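Household Textiles, Session 6: Laundry, Labels and the Long Decline of the Wash Day
Course handout. Bring it to the seminar, ideally unstained.

Last time we left the household at the copper, with the fire lit before dawn and somebody's aunt in a bad mood. This session moves to the point at which washing came indoors for good, lost its fixed day of the week and began to happen at any hour somebody ran out of socks. The set reading is the first two chapters of Hotberg. The third chapter is about starch and may be skipped by anyone with a life.

1. What washing does

Dirt on cloth comes in three sorts for our purposes. Some of it dissolves in water (sugar, salt, most sweat). Some needs a detergent to lift it (grease, face cream, the collar of any shirt). Some is simply grit, and has to be shaken loose. A wash cycle is a bargain between four things: water, heat, chemistry and movement. Take one away and you must pay for it with more of another. Cold washes are longer for this reason, and our great-grandmothers, short of chemistry, had forearms.

Movement is the part students forget. Cloth in a drum has to fall. In a drum packed to the door it merely revolves, like a committee, and comes out wet and much as it was.

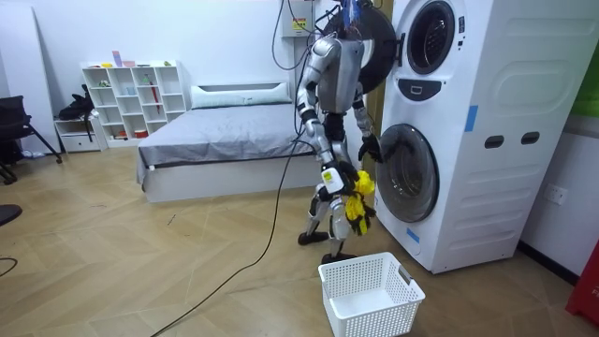
Why do towels go stiff when they are dried on a line?
The loops dry in whatever position they were left in, and the last traces of water hold the cotton fibres to one another until something bends them apart. A tumble dryer bends them the whole time. A good breeze does some of the same work, and so does a hard shake before pegging out, which is the only piece of practical advice you will get from me before the break.

2. The label and its discontents

Care symbols are supposed to be understood at a glance by anybody in any country. I have run the same test on first-years for some while now, and the triangle (bleach) is most often taken for a warning about the garment itself. The basics:

Tub: washing. A number inside is the highest temperature in degrees, not a target.
Bar under the tub: gentler action. Two bars, gentler still.
Triangle: bleach. Crossed through, don't.
Square: drying. A circle inside the square means a tumble dryer.
Iron: an iron. The one triumph of the system.
Circle on its own: professional cleaning, the letter being a message to the cleaner and none of your business.

Note that the label gives a ceiling. A shirt marked for 50 may be washed at less without writing to anyone. Makers are cautious people and tend to mark low, so the label tells you as much about the maker's fear of complaints as about the cloth. Keep that thought for the Barum essay.

3. Where to put the thing

In Britain the washing machine went into the kitchen, where the plumbing already was, and visitors from abroad have been remarking on it ever since. Elsewhere it went into the bathroom, the cellar or a cupboard on the landing. Each choice says something about who was expected to do the work and who was expected not to see it. Joo's article (handed out in March; I have no spare copies, and no, it isn't in the library) argues that the bedroom is the sensible spot, since most laundry starts and ends there. Her critics reply that she has evidently never tried to sleep through a spin.

The stacked pair, dryer above and washer below, is the small home's answer. It takes up the floor of one machine and the patience of two.

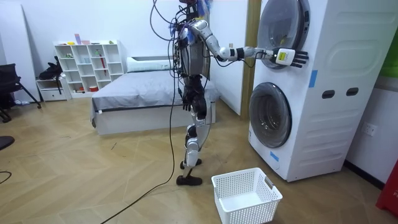

Part two of the handout – 6 minute read

4. Drying, or the real problem

Histories of laundry are nearly all histories of washing. Drying was the harder job. It needed space, weather and, in a terrace with a shared yard, diplomacy. The Workgate interviews are full of it. One household in the collection kept to its own line for 28 years after a quarrel over a prop, and both sides still remembered whose prop it was. They disagreed.

Indoor drying moves the water out of the cloth and into the house, where it settles on the coldest wall. Tenants get told off for this. The question of where else they were meant to put a wet duvet cover is seldom raised by the person doing the telling. Airers, ceiling racks and the backs of chairs all deserve more study than they get, and I would welcome a dissertation on the chair.

The tumble dryer solved the weather and brought in fluff. Fluff is your clothes, in small pieces. Empty the filter.

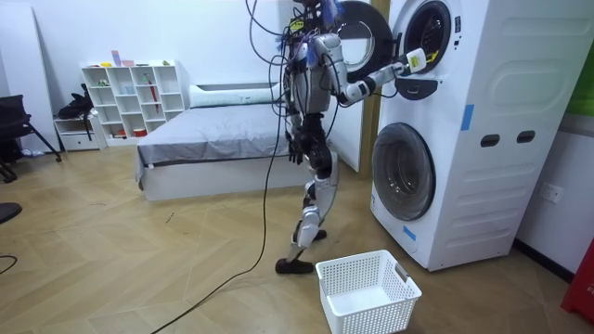 By Malcolm Cropper

5. Did machines save time?

The old answer was that they must have. The awkward answer, familiar from last term, is that standards rose to meet the equipment. A shirt once worn for several days came to be worn for one. Sheets were changed more often. Work that had been sent out to a laundry, or shared with a neighbour, came back to a single pair of hands at home. The heavy labour did go, and I won't hear it waved away by anybody who has never wrung a blanket, but the hours were slower to follow.

You should be able to argue either side of this. Take care over what is being counted. A diary that records "washing, all day" may mean a whole day at the tub or a whole day of being unable to leave the house, and these are different complaints. Modern machines have mostly got rid of the first. Anyone waiting in for a cycle to finish can speak to the second.

For the seminar

Read Hotberg, chapters one and two. Find the oldest care label in your wardrobe and copy it out, including any wording. Keep a laundry diary for 24 hours, noting every time you handle a piece of cloth that needs washing, drying, folding or moving from the chair to the bed and back again.

Essay titles are on the noticeboard outside my room. The Barum question has been reworded after last year, when it was read as an invitation to write about curtains. Length as usual, footnotes as usual, and please put your name on it.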